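Home Program Speakers Notes Handouts Contact

Small Things on the Couch: Keeping a Shared Living Room Usable
Speaker notes, Vesna Popescu
Udley Tenants' Day, Sun 3 June

Start on time even if people are still coming in. Handouts are on the chair by the door. Say that the handout has the labels list and the shelf measurements, so there is no need to copy them down.

Opening. I look after the shared living rooms at Waltberg. We have 11 of them, one per floor, and each is used by the people on that floor and whoever they bring along. The rooms all came with the same furniture and they all got messy in the same way. Tonight is about the soft seating and the small things that end up on it. I am leaving out kitchens. Kitchens are the July talk.

Ask: who has a couch in their common room that people don't sit on? Wait for hands. Ask one or two what is on it.

Point one. A couch is the widest flat surface in most shared rooms, and people put things down on it when their hands are full. Chargers, sponges, glasses cases, game pieces, a single glove. The next person moves the pile over to make a seat. By the end of the week the pile has a permanent spot and one seat is gone.

Tell the Ternon story here. Ternon is the building across the yard from us. They took the side tables out because people kept leaving cups on them. The cups moved to the arms of the couches and then to the floor. They put the tables back after 3 weeks. Keep this short, people from Ternon may be in the room.

Point two. Pick things up by kind. When I started I cleared one seat at a time and carried each armful to wherever I thought it went. I crossed the room over and over. Now I take one kind of thing, all of it, and go to one place. Soft things first, then hard things, then paper. Cushions come off last because you want to look behind them.
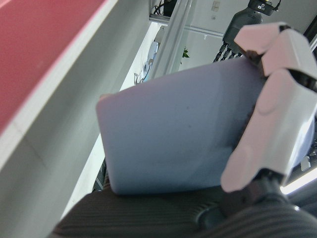 Soft items go first for a practical reason. They hide the hard ones. A pen under a sponge goes down the gap between the seats as soon as someone sits. On ribbed fabric the crumbs settle in the grooves too, so brush along the ribs, never across. A dry brush is enough for most weeks. Use the narrow vacuum head in the gaps and check the bag afterward if anyone has reported an earring.

If asked about covers: we tried loose covers on two floors. They slid, and people stopped straightening them. I would not buy them again. Fitted ones may be fine, I haven't used them.

Point three. Give every kind of thing a place you can reach from the couch. Reach is the whole test. Sit down, put your arm out, and see what you can touch. We use a shallow tray on the low shelf and one open basket on the floor. No lids. A lid means the thing gets put on top of the lid.

Show the tray. Pass it around if the room is small. It came from Kovačević, the hardware store on the corner. Any tray with a low edge will do. Don't spend long on this, last year we lost ten minutes to people asking about the color.

Labels. Large print, one or two words. "Chargers." "Games." Don't write "Miscellaneous" on anything. We had one basket marked that way on the fourth floor and I took 19 items out of it in the first month, including a door key and half a sandwich.

Point four. The left-behind things. Anything still unclaimed on Friday goes in the box by the mailboxes with the floor number on a piece of tape. It stays there until the end of the month. Then it is given away or thrown out. Write the rule on the box itself. I used to send messages about it and the messages started arguments.

Costs, since someone will ask. The trays, baskets, and brushes for all our floors came to 300, and we have replaced two baskets. The time is more useful to know. A floor that does a short pickup every evening needs very little from me. A floor that waits for Saturday takes me most of the morning.

Skip this next part if we are running late. Lighting: a lamp beside the couch helps more than a brighter ceiling light. People see what they have left on the seat when they stand up. Put the lamp switch on the side nearest the door.

Questions. Repeat each one into the microphone before answering. If the dog hair question comes up, use a damp rubber glove, same direction as the ribs, and let the fabric dry before anyone sits down.

Collect the tray before leaving. The room has to be clear for the bike repair session.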